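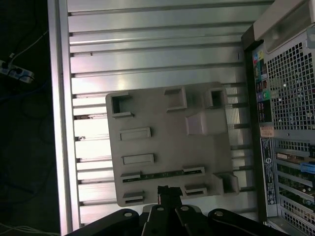 Every few months someone sends me a planning demo and asks what I think. The plans are always lovely. A sentence goes in, a tidy list of steps comes out, and the arm does something that looks like the list. My question is what happens in the last 2 millimeters, and the reply tends to be a link to another demo.

I write control code, so I'm biased. But I have sat through enough insertion work to know where the hours go. On the Doria project we had a planner, a perception stack and a thin layer of force control that Andor Kerekes wrote in about 30 days, mostly in the evenings. Guess which of the three we were still editing in March. The planner said "insert part in slot" on the first day and it never said anything more useful than that. Perception handed over a pose with a confidence score attached, and the score stayed high whether the pose was any good or not.

Khadija Kettani went through the logs afterward, all 2394 attempts. Most failures had the same plan as the successes, step for step. They differed in how the part sat in the fingers and how hard the controller leaned before it gave up. Neither of those things had a field in the planner's output.
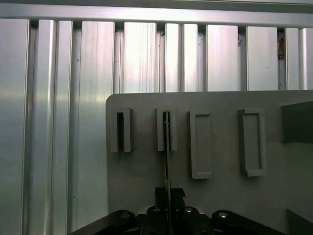
A narrow slot doesn't care how the task was broken down. If the part is tilted a hair, it jams on the rim, and the software has to notice from a wobble in the force signal that looks a lot like ordinary friction. Vitard sells a tool that claims to learn this from examples. Maybe it does. I asked which controller ran underneath during their tests, what gains it used and who tuned it, and got a brochure.

Corina Lehner thinks I'm being unfair. Her view is that good planning lets you recover: back off, look again, try from another side. I'd accept that if the recoveries I've read weren't mostly hand-written retry loops with a timeout. Ours was. We called it a behavior tree and felt better.
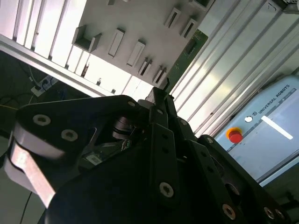
Gripper and slotted panel, with the control box at lower right.

I'd like the next paper in my inbox to keep the planner fixed and swap out the low-level controller, then report both sets of numbers. Catalina Echeverría has been asking for the same thing for two years. So far she has been sent more videos.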